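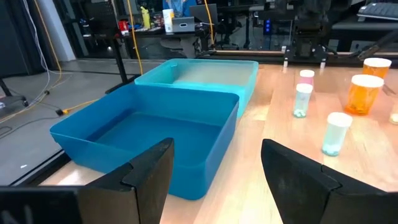

Prescription bottles and two storage bins on a wooden tabletop.

My mother-in-law kept her pills in a cookie tin for most of her adult life, and for most of that time I thought it was charming. There was a shortbread picture on the lid, mostly rubbed away, and you could hear her in the kitchen every morning, rattling around in it like somebody looking for a particular button. Then one August she took the same blood pressure tablet twice before lunch, and we spent a long afternoon on plastic chairs waiting for a doctor to tell us she could go home.

I have been thinking about that afternoon ever since, and mostly I have been thinking about the labels. Pick up any prescription bottle and try to read it the way a person of 80 would, before coffee, with the wrong glasses on. The pharmacy's name is in nice bold letters. The phone number is easy enough. Then you turn the thing around and around in your fingers hunting for the part that says what it is and when to swallow it, and there it is in tiny print, curling off around the side, with half a warning sticker over the top of it.

I'd like to make a modest argument, which is that the directions ought to be the biggest thing on the bottle. "Take one in the morning with food" should be readable from across the breakfast table. The name of the medicine should come next, and under it, in plain words, what it's for. My mother-in-law never could remember which one was for her heart and which was for her stomach, and I don't see why she should have had to (I can't keep my own vitamins straight).

My friend Nokuthula Botha, who worked behind a pharmacy counter in our town for years, tells me I'm being a little unfair, and she may be right. There is a great deal that has to go on that label by law, she says, and the bottle is only so big. When she had a customer who was struggling she would take a black marker and write a big M or a big N on the cap, for morning or night, and people came back and thanked her for it – grown men, nearly in tears, over a letter on a cap! I find that lovely, and I also find it a bit of a scandal. If a marker does the job that well, surely the printer could be taught to do it.

We did buy a plastic organizer with the little doors, and it helps, but somebody still has to fill it every week, and that somebody still has to read the bottles. These days it's me, at the kitchen table after supper, with the good lamp pulled over and my reading glasses pushed up close. Last week I had to call the pharmacy to ask about a refill date I couldn't make out. The phone number, as I say, was very clear.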